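Week 4: Rosters, notice and the right to say no

Welcome back, everyone, and thank you for the lively messages about last week's reading (I have read every one, even the very long one!). Today we move on from pay to hours, and in particular to what an employer owes people when the roster changes.

Start with the written agreement. At Stundar, our running case, Rosemarie Kettler was hired for set shifts, and her supervisor, Rainer Engelhardt, moved her to Saturday by text message the night before. Was that a reasonable request, or a change to her contract? Have a good think before you favour either one.

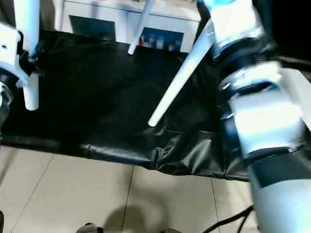
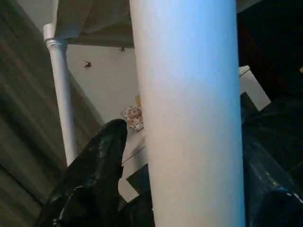
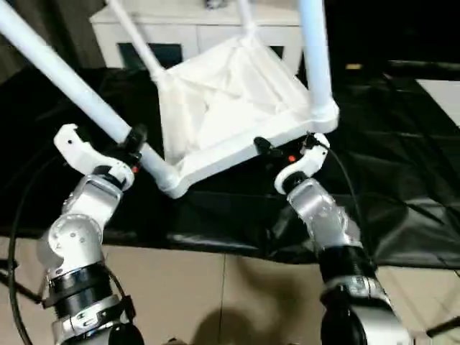
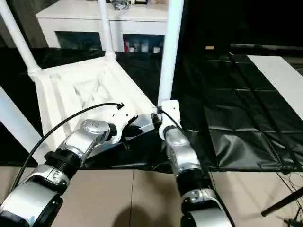 Third picture: white stool, upside down.

When you look at notice, ask what was agreed, what was usual at that workplace, and whether the worker had family or caring duties the employer knew of. Past practice counts for a good deal, so do read the Brenasel roster in your reader, dull as it looks.

For tutorial, please write 300 words advising Ms Kettler. Bring a printed copy, and bring the roster too.

Questions to Uwe Kröger, Drusville Workplace Law Program | Back to top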